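Speaker notes: Getting the creases out of a small laundry service
Bromthorpe evening session, 22 May 2023

Slide 1 – Opening

Say hello, check that the back row can hear. Mention that the handout has the price table, so there's no need to copy it down.

I run the pressing and finishing side at Florkex. We take in household washing, table linen from two restaurants, and work shirts. Tonight is about finishing: what happens to an item between the dryer and the bag. Washing gets most of the attention and most of the money. Finishing is where we were losing time.

Slide 2 – Where we were in April

In April we finished 374 orders. Almost 40 of them went out a day late. I went back through the tickets and the wash was on time for nearly all of those. They sat in hampers waiting for the iron.

Read out the two complaints on the slide. Don't comment on them, just move on.

The cause was simple. Cotton that sits in a hamper sets its creases as it cools, and then it takes twice the steam to get them out. We were making our own work harder by emptying the dryers early and leaving everything in a heap.

Slide 3 – Sorting before pressing

We now sort on a covered table as soon as the dryer stops. One layer, no piles. Anything that can be folded without the iron gets folded right there: towels, knits, most children's clothes. The rest goes on hangers, still slightly damp.

Damp matters more than heat. If a shirt has dried out completely, mist it and leave it rolled up for 20 minutes before you touch it with the iron. Linen needs longer. 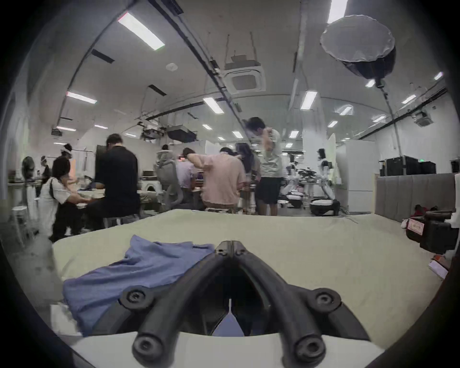 Slide 4 – The pressing order

Collar, yoke, cuffs, sleeves, body. Everyone in the trade has an opinion on this and some will do the body first. Ours is collar first – the small parts hold their shape while you work on the big ones.

For tablecloths, fold in half lengthwise with the wrong side out, press, turn, press again. Don't iron over the center fold until the very end. The restaurants want a soft fold, so ask before you put a hard one in.

Slide 5 – Equipment

We looked at a roller press from Civel and a used one from Zakharchenko. Went with the used one. It is slower to heat up but the padding can be changed in the shop without calling anyone out. Say that we paid full price and have no arrangement with either firm.

If somebody asks about steam cabinets: we haven't tried one, so I can't say.

Water – use filtered. We had brown spots on white napkins for a month before we worked out it was scale from the boiler.

Slide 6 – Staffing the bench

We have 4 people trained on the press now. It used to be one, and when she was off, the hampers filled up. Training takes two shifts on napkins and pillowcases, then shirts with someone standing by.

Skip the rota slide if we're past the half hour.

Slide 7 – Costs

Point to the handout. Electricity went up a little with the roller. Overtime went down by more than that. The figures leave out the table covers and hangers, which came out of the general budget.

Slide 8 – Questions

Likely ones: scorch marks on polyester (lower heat, pressing cloth, no sliding), pricing by piece or by weight (we do both), and whether we take duvets (no).

Leave the contact slide up. Collect the spare handouts from the chairs before the next speaker sets up.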